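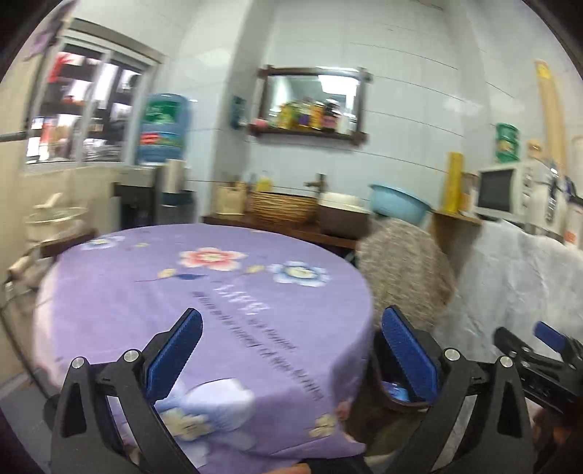 Lockwood Community Hall - Monthly Safety Checklist
Date: 2020-01-31
Form 303

Entrance and hallway
Front door opens fully: OK
Door closer: Needs work. Slams in the last few inches. Same note in December.
Floor mat flat: OK

Exits
Exit signs lit: OK, all 4
Rear exit clear: Failed. Stacked chairs in front of the push bar. Moved during the inspection - please keep them in the store room.
Emergency lights, test button held: One of 7 did not come on (stage left). Battery ordered from Clollero.

Main room
Tables steady, leg locks tight: OK
Tablecloths clear of the floor where people walk: OK
Extension cords: One with a cracked plug. Cut up and thrown out.
Ceiling tiles: Stain above the piano, no bigger than last month. Keep watching.

Kitchen
Fire blanket on hook: OK
Extinguisher, tag 3496: Gauge in green, pin in place. Annual service by Loster is due before the end of next month.
Hot water at sink: OK
First aid box: Short on burn dressings and medium gloves.

Outside
Ramp handrail: Lower bracket loose. Tightened, but the screw hole is worn - needs a longer screw.
Parking lot light: Out. Reported to Nolow, no date given yet.

Result: Passed with repairs. Recheck the rear exit before the next rental.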